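Chapter 8
Fastening and Packing Paper Records

Paper records are moved more often than they are read. This chapter covers the methods used to hold sheets together and to pack them for storage. The terms follow Grewal and Prydderch, whose handbook for the Dakasthorpe records office remains in common use.
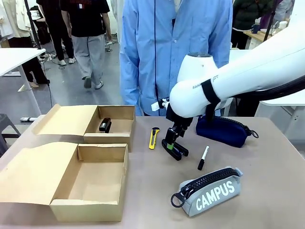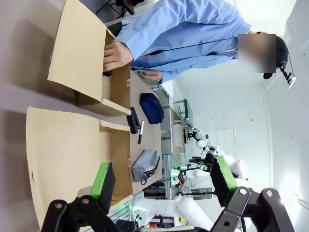
8.1 Temporary and permanent fastening

A fastening is temporary if it can be removed without making a hole in the sheet. Clips, bands and folders fall in this group. Staples, stitching and rivets are permanent, even where the metal is later taken out. A desk stapler such as the black one near the centre of the table in the first picture has two long parts joined at one end, and the gap between them limits the thickness of the stack. For office paper of common weight, the Dakasthorpe rule allows up to 100 sheets in one fastened set, using a heavy-duty tool for the thicker sets. Sets above this limit are divided and numbered as parts.

8.2 Packing

Fastened sets are thicker at the fastened corner than elsewhere. If all sets face the same way, the stack leans and the lower sheets bend. Alternate sets should therefore be turned end for end. In a trial by Karppinen, 300 sets were packed in this way and stored through one winter; 97 percent showed no bending on removal in March. Boxes are filled upright, with a stiff board behind the last set. Loose sheets go in a folder before packing.

Key terms: temporary fastening, permanent fastening, set, part, turned stack

Section 8.3 deals with the removal of rusted staples.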